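Section 3. Garment Handling: Set-Up and Limits of Use

3.1 Scope

This section applies to the Tokgöz household handling unit when it is assigned to laundry work after washing and drying. It covers the sorting, spreading, clipping and folding of garments on a flat padded surface such as a bed. It does not cover ironing, mending or the loading of a washing machine.

Readers should note the present state of the equipment. The unit folds single garments of plain shape at an acceptable rate. It does not yet complete a full household load without supervision, and the manufacturer makes no claim that it does. Trials at the Sturkville test house covered 4000 garment attempts, of which 2583 were accepted without correction by hand. Most of the remainder involved dark garments, knitwear, or items lying partly under other items.

3.2 Before First Use

1. Clear the bed of pillows and loose blankets. A fitted pad or cover may remain in place if it lies flat.

2. Place finished stacks at the far side of the bed, away from the working area.

3. Place unsorted clothing to one side. Leave a clear strip of bed between the unsorted clothing and the garment being handled.

4. Close all zippers and empty all pockets.

5. Turn on the room lights. Daylight alone is not sufficient after 4 p.m. in November and the other winter months.

NOTE: Patterned bedding is permitted. If the unit repeatedly grasps the bedding in place of the garment, replace the bedding with a plain cover in a contrasting color.

3.3 Handling a Single Garment

1. Spread the garment by hand so that its outer edges can be seen. The unit can spread small items unaided, but large garments should be opened by the operator.

2. Remove any hanger or clip unless the task is set to HANG.

3. Select FOLD, HANG or SORT on the control panel.

4. Confirm that the two fingers are open and pointed at the fabric before starting the grasp.

5. Allow the fingers to close fully. Do not pull on the garment while it is held.

6. If the grasp fails 3 times in succession, press STOP, respread the garment and begin again at step 1.

CAUTION: Keep loose sleeves, jewelry and long hair away from the fingers. The operator may steady the garment by hand only while the unit is paused.

CAUTION: Do not lift a garment heavier than 800 grams. Winter coats and damp towels commonly exceed this limit.

3.4 Tasks Reserved for the Operator

The following remain manual work in the current release: turning garments right side out, pairing socks, buttoning shirts, and deciding whether a garment is clean. Stacks should be checked by the operator before they are put away, as the unit does not detect a stack that is leaning.

Sites in the Dindside service area may send record sheets for failed grasps to Aitana Carrasco, Product Documentation, by Friday of each week. The sheets are used to revise the limits given in 3.1.

3.5 Typical Working Area

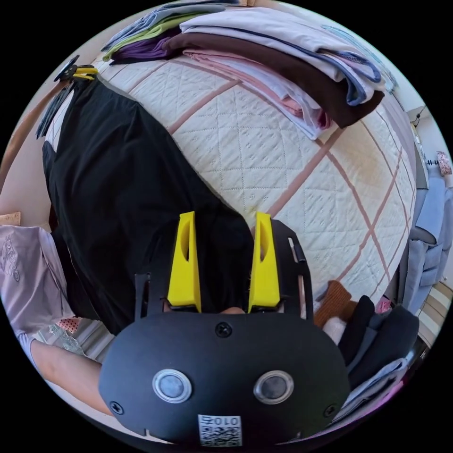 Can the unit be left to fold a full load of laundry while the household is out?

Unattended use is not approved in the current release. An operator must remain in the room for the whole session, and the unit must be switched off before that person leaves.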